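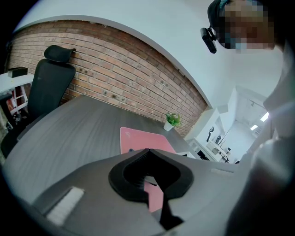
## Desk Surfaces and Clutter in a Shared Study Room

Project report, Workplace Design 2
Student: Nurhan Tokgöz

### Background

The study room at Cetside has a brick wall along one side and painted walls elsewhere. Students book desks by the half day and leave their things behind more often than the booking rules allow. My project looked at what a desk needs to have on it permanently, so that the next person can sit down and start work without clearing it first.

The budget was $500, and I spent a bit over half.

### Set-up

I kept the dark grey wood-grain desk that was already there. It hides pencil marks well but shows dust by Monday afternoon, especially near the wall. The mesh-back chair with the headrest also stayed.

Two things were fixed as permanent items:

- a pink mouse pad, lying flat on the desktop
- a small plant in a white pot, at the end of the desk closest to the brick

Everything else was supposed to go on the white shelving when a booking ended. I picked pink for the pad after trying a black one, which people kept missing on the dark surface and putting books on top of.

### Method

I checked the desk at 9 a.m. and 4 p.m. through April and wrote down whether it was ready to use. I also left a comment sheet on the shelf. The sheet asked where people put their own things and what they had to move before starting.

### Results

The afternoon checks were worse than the morning ones, as expected. Most of what got left behind was paper and chargers. The area around the plant stayed clear nearly every time - people seemed to treat it as the edge of the usable space.

Comments about the pad colour were mixed. Two students disliked it and one asked where to buy it. The chair got more comments than anything else on the desk, mainly that the headrest was set too high for shorter people. I had not planned to look at seating.

### Problems

Watering was not assigned to anyone at first, and the plant got too much in the second week. I put a watering note inside the shelf unit after that.

I would also move the comment sheet. Several people said they never looked at the shelves, so the answers probably lean toward the tidier users.

### Next steps

Repeat the checks at the Kurkero room, where the desks are pale, and use a darker pad there.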